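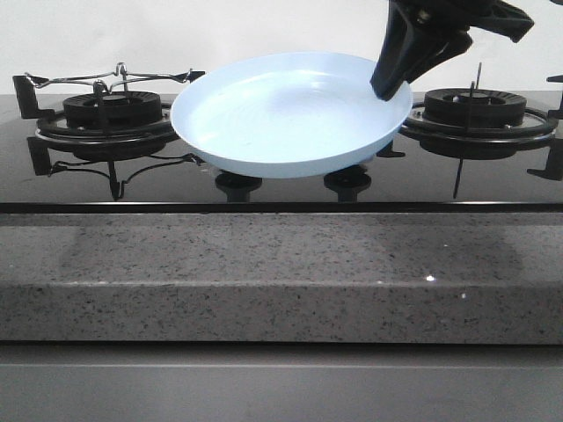
A black gripper holds a light blue plate over a gas stovetop.

Doliswood opens rental of its kitchen robot arm

Doliswood, a small company from Brondmont, will start in June to rent its robot arm for home and test kitchens. Until now the arm could only be bought, and most of the buyers were laboratories.

The rental kit has the arm, one gripper with a set of spare fingers, and software with 60 ready tasks. Most of them are simple kitchen work — lifting a plate, moving a cup, putting a bowl back on the shelf. The customer can also teach new tasks by guiding the arm by hand. The shortest rental is 2 months, and a technician comes to the house for the first setup.

"People asked us for plates before anything else," said Sinéad Quinlan, who leads the rental service. "A plate is thin at the rim and wide, so the gripper must press enough but not too much."

According to the company, the arm was tried with 152 different dishes and tools before the offer was made public. Glasses with a thin stem are still not on the list of supported objects, and the company does not recommend to use the arm while a burner is lit.

The kit will be offered first in Brondmont and Hinberg, with about 12 sets available in the beginning. Repairs will be done by Choi, a service shop in Hinberg. Doliswood has not yet published the monthly price.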